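4. Preparar el robot para la ronda clasificatoria

Si has llegado hasta este apartado es que ya tienes el chasis montado y la placa Zolthorpe atornillada en su sitio. Yo esta parte la hice mal dos años seguidos, así que te la cuento con calma y con los tropiezos incluidos.

4.1 Antes de encender

1. Carga la batería hasta que el piloto del cargador quede fijo. Si parpadea, le falta.
2. Aprieta los tornillos de las ruedas motrices. Se aflojan con el transporte — los míos llegaron bailando a la sede y perdí media mañana.
3. Conecta primero el cable de los sensores de línea y después el de los motores.
4. Deja el interruptor general en la posición de apagado hasta que el robot esté sobre los tacos.

Precaución: no enciendas nunca el robot con las ruedas apoyadas en la mesa. En el primer arranque los motores dan un tirón, y una caída desde esa altura te parte el soporte delantero.

4.2 Calibrar los sensores de línea

5. Abre Flelow en el portátil y elige «Nueva calibración».
6. Coloca el robot con los sensores encima de la lona blanca y pulsa «Leer». A mí me sale 2,644.
7. Muévelo hasta la línea negra y vuelve a pulsar. En mi lona da 1,158.
8. Guarda el perfil con el nombre del equipo, sin espacios ni tildes (Flelow se los traga y luego no encuentra el archivo).

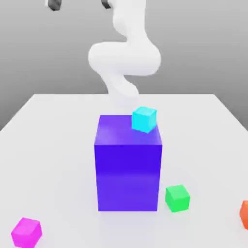

Si las dos lecturas te salen muy parecidas, limpia los sensores con un bastoncillo seco y repite desde el paso 6. Tampoco te obsesiones con clavar mis números, que cada lona es un mundo. Lo importante es que haya bastante distancia entre el blanco y el negro.

Nota: calibra otra vez al llegar al pabellón. La luz cambia muchísimo, y el perfil que hiciste en casa te puede dejar tirado en la primera curva. ¡Hablo por experiencia!

4.3 Vuelta de prueba

9. Pon la velocidad al mínimo y suelta el robot en la salida.
10. Déjale dar cinco vueltas seguidas sin tocarlo.
11. Si se sale siempre en el mismo punto, baja un poco la ganancia en el menú «Giro» y vuelve al paso 9.

Vasanthi Sikder prefiere empezar a media velocidad para ganar tiempo. Yo no me atrevo.

4.4 Verificación técnica

12. Lleva el robot apagado a la mesa de jueces, con la batería a la vista.
13. Entrega la ficha del equipo firmada. La versión válida es la del 02/05/2020; con las anteriores te mandan de vuelta a la cola.
14. No cambies ninguna pieza después de que te pongan el precinto. Si se rompe algo, avisa al juez antes de abrir el chasis.

El apartado 5 explica cómo cambiar la batería entre rondas.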